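Magazine > Features > Food and Home

One Onion, One Board: The Case for the Small Kitchen

The test kitchen at Irno opened in February on the ground floor of a former print shop. It measures 243 square feet, and its purpose is narrow. The staff study how people prepare everyday vegetables when counter space is limited, and they publish their findings for home cooks and for makers of kitchen goods.

Géza Somogyi, who directs the program, has kept the equipment list short. Each work table holds a cutting board, a blade and a rack to store it in. Anything else must be requested in writing. "Most households own more tools than they use," he said. "We begin with what a person needs to slice a green onion."
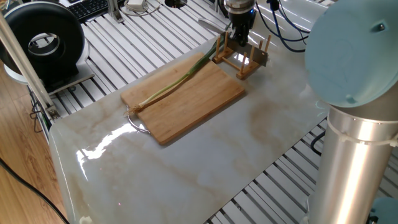 A green onion on a bamboo board at Irno, with a wooden peg rack beyond it.

The green onion is a demanding subject. It is longer than many boards are wide, and the root and the leafy top call for different cuts. Cooks at Irno are taught to trim the root first, divide the stalk into 4 even lengths and stack the pieces before slicing. The darker greens are kept apart and added at the end of cooking.

Storage receives equal attention. An upright rack takes up little of the table and keeps a blade within reach – a point that Somogyi raises with every new group. The program's next report, prepared with the design office Pandis, will cover leeks and celery. It draws on 51 home visits and will be available to members in print.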